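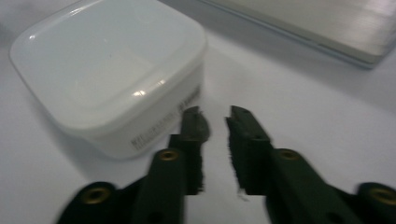 A lidded food container on a pale tabletop, with a two-fingered gripper reaching towards it.

Whether a machine can put away the remains of a family supper is a smaller question than whether it can assemble a car, and it has proved the harder one to answer. I have followed the matter for several years, first at Plarkemby and latterly at Grusham, and my view has become more cautious over that time.

A closed plastic tub is a fair test. It has rounded corners, so two flat pads have little straight wall to hold. A glossy white lid on a pale table is difficult for many vision systems, and reflections may be taken for edges. A person deals with all of this by feel and gives it no thought.

At Grusham we set one household arm the task of lifting a closed tub, carrying it across a kitchen and placing it on a shelf. Of 134 attempts, 100 were completed without help. Most of the remainder failed at the first grip. In 11 cases the tub was lifted correctly and then set down on its side. Removing the lid was attempted separately, and I do not consider those results fit to report.

The position on the shop floor is better. Fiorella Monti, who manages packing at D'Amico, informs me that her line handled 2,082 trays in one shift in December with a single stoppage. Those trays are identical and arrive facing the same way. No kitchen cupboard offers such conditions - mine certainly does not.

The soft pads now fitted to many grippers are a real improvement, and I would sooner see money spent there than on a faster arm. I should also like makers to publish their failures alongside their successes. Dudent has undertaken to do so for its next model, and I shall report on the figures when they are available.

For the present, I continue to clear my own table.

Recent posts
Folding towels: a second attempt
What the Plarkemby trials measured
Dishwashers and the problem of forks
Notes on shelf heights

Contact | Copyright Grusham Notes | Back to top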